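December 20, 2024

Last day before the break, and I spent most of it on the block bin.
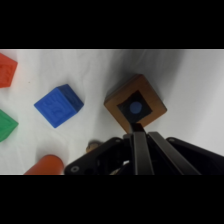 I had told Amarachi I would get the blocks sorted before we closed, and I had been putting it off since May. The bin is the big gray Hallberg tub from the back closet. Everything goes in there at cleanup time, the plastic letter blocks, the plain wood ones, parts of the train set, crayons with no paper left on them. The children don't mind. I mind, when I have to find enough letters for a name.

I put the old white sheet down first. It was wrinkled from the closet and I didn't bother with the iron. Small things show up well on white, and I can pick up the four corners at the end and shake the crumbs out over the trash.

Started with color. Red, green and blue plastic in separate piles, wood by itself. The raised marks on the plastic ones are the same color as the block, so you have to tilt them toward the window to read them. Blue is the worst for this. I went by feel with a few of them and had to go back and check.

Yetunde came in at lunch and asked why I wasn't sorting by letter. I said the children put them away by color and I wanted bins they could manage on their own. She thought that was fine. She took the crayons away with her and I was glad of it.

The inventory sheet says 300 blocks, plastic and wood together. I counted 187. I counted again after I had eaten and got 187 again. Some will be under the low shelves, and Hadiza says there are a few in the toddler room, where they use them as food in the play kitchen. I wrote the number on the sheet with the date and left it for Amarachi. We might need to order a small set in the new year. The Fernell catalog has them, but the shipping was high last time. I will ask about Nwankwo too.

Washed the plastic ones in two loads in the sink, warm water and dish soap, and laid them on towels. The wood ones I only wiped with a damp cloth. Jummai soaked a batch of wood ones the year I started and the corners went rough, and we ended up throwing them out. The ones we have now have a nice smooth finish and I would like to keep it that way. Two had marker on them. It came off one with rubbing alcohol. The other is still purple on the bottom, and I put it back anyway.

Bins: 8 clear ones from the supply room, the Gukex kind with the lids that don't close all the way. I left the lids off. Red and orange are in together, there weren't enough orange to bother with a bin of their own. Then green, blue, yellow, wood, train, wheels and loose parts, and one for things I couldn't place. That one has a brass key in it. I tried it on the cabinets and it doesn't fit any of them.

Taped a colored square on the front of each so the little ones can match them. I ran out of yellow paper and used a sticky note. Replace that in January.

Only five children today and they all went home by three. Tamunoemi's mother was the last one to pick up. He wanted to help, so I had him drop the blue ones in, and he did that for a good while without throwing any.

Folded the sheet and brought it home to wash. Floor mopped, heat turned down, back door checked. The gray tub is empty and I put it outside the closet with a note asking if anyone wants it.

Stopped for milk and bread on the way. My knees are sore from the floor. Need to call my sister tomorrow about what time we are eating, and find the good baking dish before then.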